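Purnstead site visit: surfaces and packing benches

The Monday visit to Purnstead started at the loading side of the building and worked backward through the process, from dispatch to raw panels. Our group was small enough to stay together for the whole circuit. Chidubem Chukwu, who runs the bench section, led the tour and answered most of the questions.

Purnstead finishes and fits work surfaces for packing rooms, sorting rooms and small assembly shops. The panels come in uncoated from Flakau. Coating, edging and fitting are done on site. The building has 1,546 square meters of floor, of which the coating room takes 268. The remainder is storage, the edging line, the bench section and a narrow office along the north wall.

Dispatch was quiet at the time of our visit. Finished tops are stored on edge in padded racks, face to face, with a sheet of tissue between each pair. Chukwu said the tissue replaced a foam sheet that left a faint pattern on the coating after long storage in summer. The pattern could be buffed out, but the labor cost more than the foam saved. Each rack carries a paper card with the order number, the coating batch and the initials of the person who did the last inspection.

The bench section was the part most of us had come to see. Tops are checked here under two lighting arrangements: overhead panels for general color, and a low lamp at one end of the bench for ripples and inclusions. The low lamp finds nearly everything. A speck that is invisible from above throws a short shadow when lit from the side, and the inspector marks it with a wax pencil for rework. Rework is a local sand and recoat for small marks. Anything longer than a finger goes back through the coating room.

The standard color is a pale gray-white called Bako. It is sold to packing rooms mainly on contrast. Dark parts, labels and offcuts show up at once against it, and so does dirt, so customers are advised to plan for a wipe-down at each shift change. A warmer cream is also offered, and a mid gray for rooms with strong daylight.
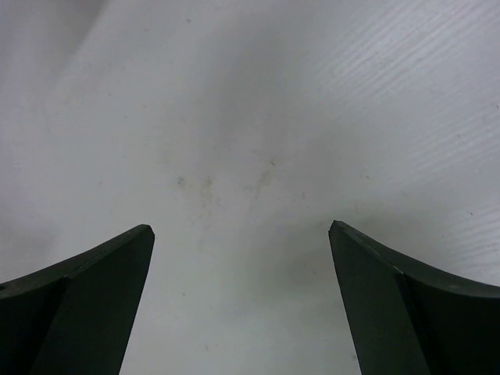

Open gripper, dark green fingers against a pale white-gray surface.

Reflection was discussed at some length. A glossy top is easier to clean but returns the overhead lights as bright bars, and people working at it for a full shift complain of eye strain. A fully matte top avoids the bars and holds on to pencil and rubber marks. Purnstead settled on a low sheen, measured with a handheld meter at five points on every top. The readings are written on the rack card. We asked for the acceptance limits and were told they vary by contract.

The coating room can be viewed only through a window. Panels move through on a slow conveyor and then stand in a drying rack for 20 hours before edging. Chukwu put the reject rate before the filters were changed at 51 panels in a quarter. He did not have the current figure with him, but said that edge chips now account for more rework than dust.

Edging was the noisiest stop. The strip is applied hot and trimmed in two passes, and the corners are rounded by hand with a block. A trial with a softer strip from Skestov is under way. It takes knocks better but trims less cleanly, and the samples laid out for us had a slight burr on the underside — easy to feel, hard to see.

Two practical notes for anyone going later in the year. Parking is on the east side, and the front entrance is for deliveries only. Closed shoes are required past the office, and ear protection is handed out before the edging line. The circuit takes an hour and a half with questions. A set of coated samples can be borrowed against a signature, and ours is due back in June.

Contact | Copyright, all rights reserved | Back to top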